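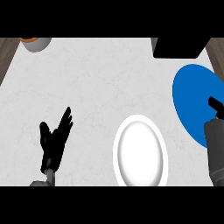
I have moved my desk four times since the spring, and my husband has stopped asking why. The first time was the light. The second was the radiator, which gurgles from October onwards and makes me feel I'm working next to someone's stomach. The third and fourth I put down to Larysa.

Larysa Zakharchenko lives two doors up and teaches the Tuesday evening letter-writing class at the Dillgate library, which I joined because I wanted to get out of the house and the pottery was full. I thought it would be all fountain pens and sealing wax. There was a bit of that (a man called Balthasar Lanz brought his own blotter and was very proud of it) but mostly it was sitting down with a sheet of paper and a person in mind and finding out you'd forgotten how to do it.

I really had forgotten! I used to write pages and pages. When I was 16 I had a penfriend called Evdokia Katsaros and we wrote to each other every fortnight for years, all about records and our horrible sisters and whether it was possible to die of embarrassment. Then one of us moved, and the other one got busy, and I couldn't tell you now who owed whom a letter. I suspect it was me.

So in the first class Larysa told us to write one page, both sides, to somebody we hadn't spoken to in a long while. No apologising for the silence allowed. That was the rule and it nearly finished me off. I wrote "Sorry" at the top three times and had to start again three times. Try it, if you think it's easy. Once you can't say sorry and you can't say "hope you're well", you're left with having to tell the person something.

I told her about the plum tree. It came down in the wind last winter and I was sadder about it than I'd let on to anyone, and there it was, all over the page, in my dreadful slopey handwriting. I wrote about the jam my mother used to make from it and how I never did learn how much sugar she used, and how the wasps have gone next door now and the neighbours are welcome to them.

Back to the desk. After that I decided I needed a proper place for writing, away from the laptop and the bills. I tried the landing, where everyone walks past and says "what are you doing?" I tried the spare room, which is cold and has the ironing in it, looking at me. In the end I've settled on the window in the back bedroom. I can see a bit of sky and the top half of the bus going by, and the only person who interrupts is the cat.

Paper, since a couple of you asked after my last post. I've been using a pad called Plemel that I picked up at the stationer's by the station. It's 30 sheets, cream, no lines, and it takes ink without going furry. I put a lined sheet underneath because otherwise I drift uphill. The envelopes don't match and I've decided I don't care. As for the pen, it's a biro. Larysa says a biro is fine and I'm sticking with that, whatever Balthasar thinks.

Stamps, though — the price of stamps! I stood in the post office and had the woman say it twice.

The address was the hard part. I only had the old one, on the back of an envelope in the biscuit tin where I keep things I can't throw away. I counted the letters while I had the tin out, and there are 63 of them. I read far too many, sitting on the carpet with my knees going numb, and tea was late. In one of them she's drawn a picture of her maths teacher as a goat. I'd completely forgotten the goat.

I posted mine to the old address anyway, with mine written large on the back. It may well go to some baffled stranger, in which case they'll know all about my plum tree.

Since then I've written to my old boss, my cousin in Thaler Road and the woman who used to cut my hair. The cousin rang up straight away to ask if somebody had died. My hairdresser wrote back, two sides, with gossip I couldn't possibly put on here.

Class starts again next Tuesday and Larysa wants us each to bring a letter we never sent. I've got one in mind, but I'm not sure I want to read it out, so I may take the hairdresser's instead and see if I can get away with it.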